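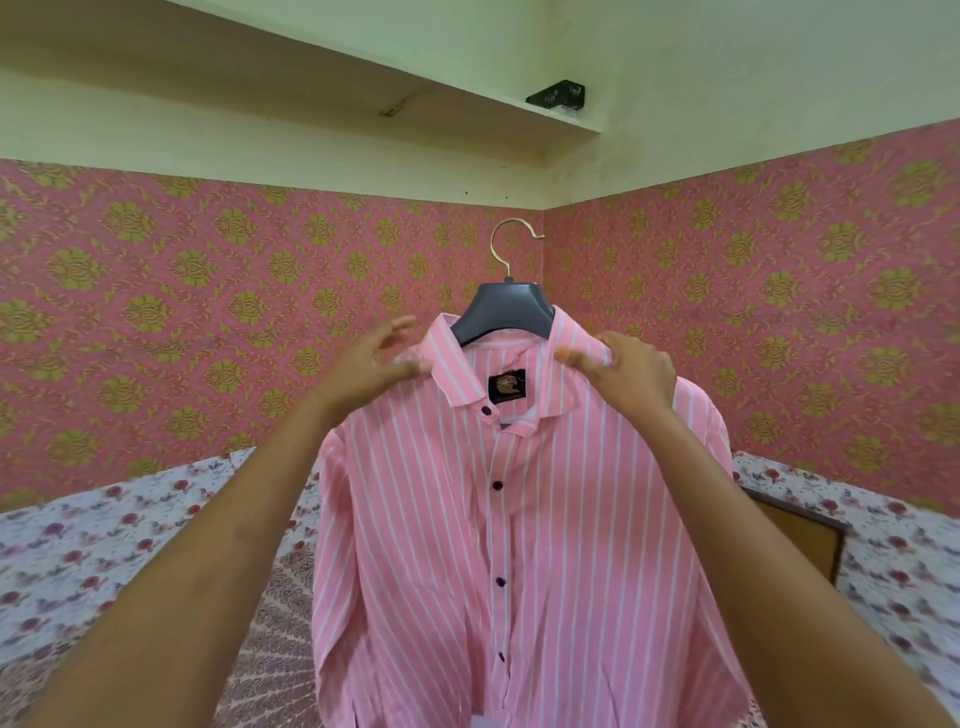

Garment Handling Data Group - Minutes
2019-08-15, small meeting room, Groteo building, second floor

Present: Dehua Zheng (chair), Collection, Labeling, Training, Hardware (by phone, from a parking lot)
Apologies: Scheduling, who had scheduled something else
Minutes: Labeling, again

1. Minutes of the June meeting

Accepted with one correction. Training did not say the pants data was "garbage." Training said it was "not usable in its current form" and would like that recorded. It is now recorded.

2. Where the numbers stand

Collection reported 2,354 accepted clips for the shirt set, all from head cameras worn at home by the people doing the handling. A further 159 were sent back at review. Most of those show the ceiling, or the handler looking out of the window while the hands carry on by themselves below. Dehua asked whether the second kind could be kept. Training said a model that learns to button a shirt without looking would be welcome but should probably start with looking.

Labeling noted that the rejection form still has a single box marked "other," and that "other" is winning.

ACTION: Labeling to split "other" into "hands not visible," "garment not visible" and "other."

3. Collars

This took most of the meeting.

The Kakgate instructions list hanging a shirt as one step. Labeling has been marking it as three: hanger in, shoulders squared, collar set. The trouble is with the third. Some handlers take the collar with both hands, one on each side, while the shirt is up on its hanger. Others give it one tug and move on with their lives.

The striped shirt clip was discussed at length. It has both hands on the collar, bare forearms, the dark buttons easy to pick out against the pink and white, and the hanger's hook clear of the fabric. Training likes it very much. Training would like more bare forearms generally, as loose cuffs have been confusing the hand tracker, which last month identified a bathrobe as a third arm.

Hardware asked if the wallpaper was going to be a problem. It is a pink and olive-gold damask, there is a lot of it, and the bed adds roses and a paisley cloth. Training said the pattern is good for us. Every shirt in the Pasaribu set was filmed in front of the same white wall, and the model trained on it performs well in front of that wall and becomes philosophical anywhere else. Homes have wallpaper. Dehua asked that we stop sending handlers the paragraph about "neutral backgrounds," which was apparently still going out.

There was then a disagreement on when a collar counts as set. Labeling's rule is that the label ends when both hands leave the collar. Training wants it to end when the collar stops moving, and pointed out that people hold on to a finished collar for some time, admiring it. Hardware said the gripper can't admire anything and will simply hold on until told otherwise - so the end point matters. Hardware then went through a tunnel, or said so.

Agreed: keep the hands-off rule for the main label, and add a second mark at the last visible movement of the cloth. Clips already done get the second mark only if they are in the test set.

ACTION: Labeling to write up the two-mark rule with stills. Collection to drop the neutral background paragraph.

4. Left and right

Raised in June, raised again. "Left collar point" means the left side as the camera sees it. It does not mean the wearer's left, there being no wearer. Two labelers have been using the wearer's left on principle. Dehua said the principle was understood and asked them to stop.

ACTION: Labeling to find the affected clips and flip them.

5. Ovance head mounts

The new Ovance mounts sit lower on the forehead and give a better view of the hands when they are close to the chest. They also leave a mark that lasts through dinner. Collection has had complaints, one with a drawing. Hardware offered thicker padding, then said thicker padding would raise the camera to where the old mounts had it.

No decision. Hardware to bring a padded one to the next meeting, where it will be worn by Hardware.

6. Next batch

Collection can manage 100 more shirt clips before the handlers switch to towels. Requests, in the order they were shouted: dark shirts, shirts with no collar, shirts put on the hanger badly and then fixed. Training was firm on the last one. Nearly every clip we hold is of a person who already knows how to hang a shirt, and the model has very little idea what to do once things go wrong. Dehua volunteered to be filmed.

ACTION: Collection to add "badly, then fixed" to the task sheet and find a politer name for it.

7. Any other business

The label tool still saves on close and only on close. Hardware says a fix is in testing. Labeling asked for the word "still" to be minuted.

Next meeting: same room, unless the Groteo people want it back.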